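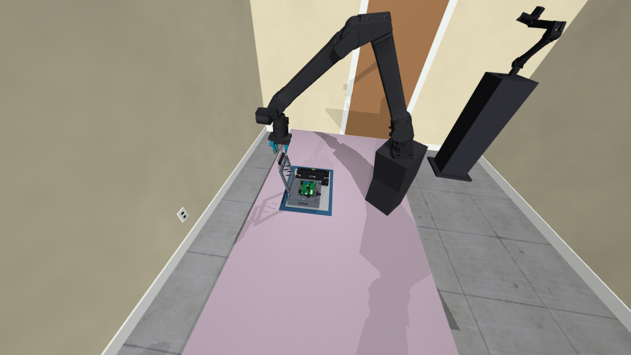
Section 6: Setting Up Your First Rink Session

Welcome to the fun part! Wudeo tracks skaters by the tag on each helmet, and once it knows your rink you can watch ice time, shift length and top speed come in live from the bench. Before you touch the software, pick a spot for the receiver. A mat under it works well, the way the gray device rests on a blue one on that long pink table, and leave a hand's width clear on all sides so the cables can bend.

1. Plug in the receiver and wait for the steady green light.

2. Open Wudeo on your tablet and tap New Rink. Give it a name you'll recognize in August when the new season gets going (ours is still called Otholm Big Ice).

3. Walk the boards with one tag in your hand, one full lap, at a normal pace. Keep it at shoulder height!

4. Tap Save Outline. You should see your rink drawn with rounded corners. If a corner looks square, walk that end again.

5. Assign tags to players. The roster holds up to 208 names, so there's plenty of room for call-ups and practice goalies.

6. Drop the puck and tap Start.

Note: Shifts begin when a tag crosses the bench line. Goalies are timed by period, so set their position first or their numbers will look very strange.

Caution: Take tags off helmets before drying gear on a heated rack. Heat ruins the battery.

Once a session is saved, open the Shifts tab and drag two lines on top of each other. Tadeo Domínguez, who coaches our test team, found a tired third pair that way on his very first night, and we love hearing stories like it. Exporting is covered in Section 7.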